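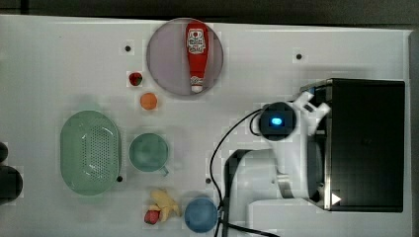 Week 6 handout: Can it clear the table yet?

Okay, so last time I promised we'd get away from the math for a bit and talk about chores. The table at the top of this handout is the kind of job I have in mind. A ketchup bottle lying across a plate, a green mug, a colander, some fruit. If I asked you to tidy that up, you'd be done before I finished the sentence, and you'd probably be looking at your phone while you did it. Getting an arm to do it is a semester of work (ask anybody in the upstairs lab!).

Why pick and place is still hard

Start with the mug. An arm can grab it by the rim or by the handle, and the handle on this one is small and points down and to the right. Whichever grip you choose has to suit the next step too. If the mug is going on a shelf, the rim is fine. If it's going on a hook, you need the handle free, so you've already lost if you grabbed it wrong. People plan that without noticing. Most of the systems we read about this term plan one grab at a time and then get surprised.

Now the ketchup. It's on the plate, so the plate can't go anywhere until the bottle does. That's an ordering problem, and I'd like you to write it out as a little graph for homework. Keep it small. Last year I got one that filled both sides of a page and I still don't know what the arrows meant.

Then there's the strawberry. Compare it with the colander and think about how wide the fingers have to open for each. Squeeze force matters too: what holds a mug steady could flatten a real berry, and a lot of lab fruit is plastic, so a good score on the bench may tell you very little about a kitchen.

What counts as "done"

This is the part I care about most, so please read it twice. The Trosteo paper (it's in the course folder) reports 739 trials of a table-clearing task. Great, that's a lot of trials! But look at how they score it. An object counts as cleared when it's inside the bin area, any way up, any condition. A mug dropped from a foot in the air is a success. Would you hire that?

The Lobo group is stricter. They ran 100 trials and an object has to be set down upright if it has an upright. Their system finished the whole table in 39 of them. I find that number a lot more useful than the bigger ones, and I'd much sooner have you quote it in your essays.

Shop floor versus kitchen

Machines do very well on a shop floor when the parts show up the same way every time. We saw that in the Briten packing line clip: same box, same spot, all day long. A kitchen table gives you none of that. The banana is never in the same place and it's never the same banana.

So my own answer to "yet?" is: pieces of it, slowly, with a person standing nearby. I've changed my mind on this before and I might again by June.

For next time

Read sections 2 and 3 of the Eler notes. Skip the appendix.

Draw the ordering graph for the table. Every object gets a node.

Pick one chore from your own home and write down what "done" means, in words strict enough that two people would score it the same way. Half a page is plenty. Folding towels is taken, I'm using it in class.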